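Home News Business Trade Opinion Archive Contact

Softwood grading change reaches furniture makers

April 1, 2020
Reading time: 2 minutes

Furniture makers buying pale softwood from the Zikance mill will receive boards sorted under a revised appearance grade from September. The mill said the change affects planed boards sold for tabletops, shelving and bed slats. Structural timber is not included.

Under the present system, boards are placed in one of two classes by knots and splits alone. The revised grade adds a third test, for grain. A board with straight lines along its full length will be sold apart from one in which the lines bend into arches. Arched grain is normal in flat-sawn softwood and has no bearing on the grade for strength, but it is harder to match when several boards are glued edge to edge.

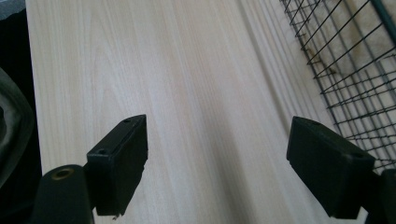 Edvin Torvik thinks the split will mostly raise prices. Small workshops have always sorted their own stock, he said, and they will now pay the mill to do it for them whether they want it or not. He would have preferred a limit on moisture content, which is still left to the contract between buyer and seller.

Zikance has not published a price list. It said straight-grained boards would carry a supplement and the mixed class would stay at its present rate. A trial run of 3,000 boards was graded over the winter at the Prisutico yard, and 290 of them were moved to a different class after a second inspection. The mill described this as acceptable for a first trial – buyers may take another view.

Judit Fekete, who supervised the trial, said most of the disputed boards had grain that was straight for part of the length and curved near one end. Graders will in future judge the better face only.

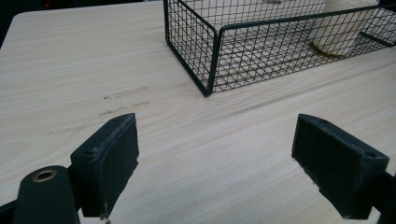 Demand for light timber with little or no stain has grown at Takács, a joinery firm that took almost 2,000 boards from the mill last year. Its buyers ask for plain surfaces and soft edges. Fine, straight lines running across a pale top, with a rounded corner where the wood ends, are close to what the firm now sells most. Darker boards go to its shelving line or are painted.

Existing orders will be filled under the old classes. Buyers with contracts running past September have 8 weeks to choose between the two systems, and those who make no choice will be moved to the revised grade.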